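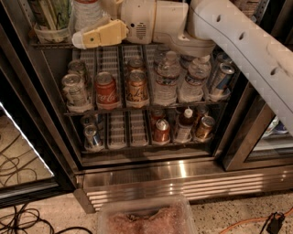
Figure 4.1 Drinks lined up in a stainless-steel refrigerated cabinet.

Chapter 4
Stock That Gets Old

In the previous chapter we treated all units of a product as equal. A bottle was a bottle, and the only question was how many of them the shop should order. For nails or envelopes this is good enough. For food and drink it is not, and in the present chapter we give every unit a second property, its age.

Let us return to the Furar shop, which the reader knows from Chapter 2. Iona Ogilvie, the manager, receives a delivery of 400 drinks. In the back room she still has 58 from the delivery before. Her records say that she owns 458 drinks, and this is correct. But the records do not say which of them will be sold first, and they do not say which of them will still be there when the printed date arrives. Two shops can have the same records, the same sales and the same orders, and one of them will throw away much more than the other.

4.1 Three rules of order

The order in which units leave the stock is called the issuing rule. In this book we need three of them.

First in, first out (FIFO). The unit that arrived earliest leaves earliest.

Last in, first out (LIFO). The unit that arrived latest leaves earliest. Few managers choose this rule for food, but many have it. If a tired employee puts the new bottles in front of the old ones, the shop works by LIFO, whatever the handbook says.

First expired, first out (FEFO). The unit with the nearest date leaves earliest. When every delivery has a later date than the one before, FEFO and FIFO give the same result. Suppliers do not always deliver in this way, and Exercise 4.6 looks at a January delivery from Wullico which was older than the stock already in the shop.

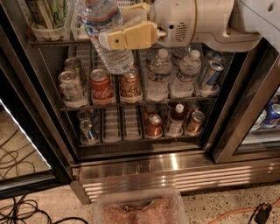 It is important to see who applies the rule. In a warehouse the staff decide which box is taken. In a self-service shop the customer decides, and the customer has no interest in our rule. Most people take what is nearest to the hand. Some look for the latest date, and these customers turn the shop toward LIFO even when the staff have done their work well. We shall call the first group indifferent customers and the second group searching customers, following the usage of the Dunne notes in the appendix.

4.2 The shelf as a queue

A shelf lane which is one unit wide can be studied as a queue. If it is filled from the back and emptied from the front, it keeps the order of arrival by itself. If it is filled from the front and also emptied from the front, it is what mathematicians call a stack, and the unit at the back can wait for a very long time.
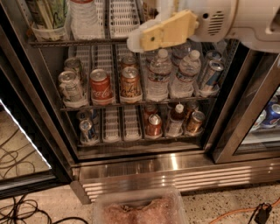 Figure 4.2 Racks divided into lanes on the middle shelf of a beverage refrigerator.

A sloping lane, also called gravity feed, moves the remaining units forward when one is taken. This helps the customer to reach them, but it does not decide the rule alone — the place where the new units enter is still the important question.

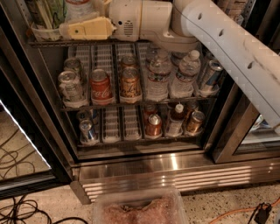

Figure 4.3 Gravity-feed trays on two wire shelves inside a beverage cooler.

In Section 4.3 we calculate the average age of a unit at the moment of sale, using the Brendetti data set of 522 sales. The reader should have the table of Chapter 3 at hand. It is also useful to solve Exercise 4.1 before going on, with indifferent customers only.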